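Robotics / Features

When the Gripper Let Go: A Fault in the Bathroom Cleaning Trials 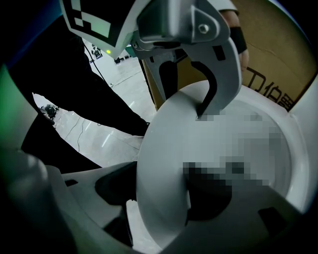
The Valo project in Sutville has spent most of the past year teaching a machine to clean bathrooms. The training comes from people. A worker holds a gripper by hand, does the job, and the recorded movements are later used to train a robot arm. By the spring, the team had 700 recordings of toilet work alone, covering bowls, rims, seats and the floor at the base.

In October the arm cracked a toilet.

It was a simple job and the arm had done it before. It was supposed to reach into the bowl, press a pad against the inside wall below the rim, and sweep around. Partway through the sweep, the fingers opened for a moment and closed again. The arm kept moving as if nothing had changed. One finger caught under the rim, the arm pulled against it, and the porcelain split down the side. Water ran across the floor and reached a power strip before someone hit the stop button.

No one was hurt. The power strip tripped its breaker and the arm shut down with it. Pichit Rojanasak, the engineer in charge of the trials, closed the test room for two weeks.

"I wasn't worried about the toilet," he said. "You can buy another toilet. I was worried that the arm had no idea anything was wrong."

The first guess was a bad motor in the gripper. The part had been built by Nirgate, a small supplier that also makes the hand-held version the workers use. Nirgate took it back, ran it on a bench and found no fault. The finger position sensor was fine too.

The problem was in the recordings. When a person cleans under a rim, the hand shifts. A worker who feels the finger snag will loosen the grip a little, move the wrist and carry on. It takes less than a second and most people don't know they are doing it. The hand-held gripper records where the tool goes and how wide the fingers are. It does not record how hard the tool is pushing. In the data, the small release showed up as part of the cleaning motion, with no sign of what had caused it.

So the arm copied it. It opened its fingers at the point in the sweep where people often did, whether or not anything had snagged. Most of the time that did no harm. On the day of the break, the opening finger slid up behind the lip of the rim, and the arm followed its path with nothing to tell it to ease off.

Rojanasak's group went back through the rim recordings and marked the ones with a release in them. Those are now kept out of training. The arm has been given a force limit at the wrist, and it stops when the load passes that limit for longer than a brief bump. Splash covers have gone over the outlets, and all power strips have been moved off the floor.

The force limit has caused trouble of its own. In the first week back, the arm stopped 6 times on ordinary contact, mostly at the front of the bowl where the curve is tightest. Raising the limit would cut down on the stops, but Rojanasak has refused to do it until new recordings are in.

Those will be made with a changed tool. Nirgate is adding a force sensor behind the fingers, and workers have been asked to stop and start over when they feel a snag. The new sessions are slower, and several workers have complained that the added weight tires the wrist.

Khamphan, a hotel operator that had planned to try the arm in two of its buildings, has put the trial on hold. The company wants to see a month of work without a forced stop before it sets a new date. The Valo team has not reached a full week yet.

14 shares | 2 comments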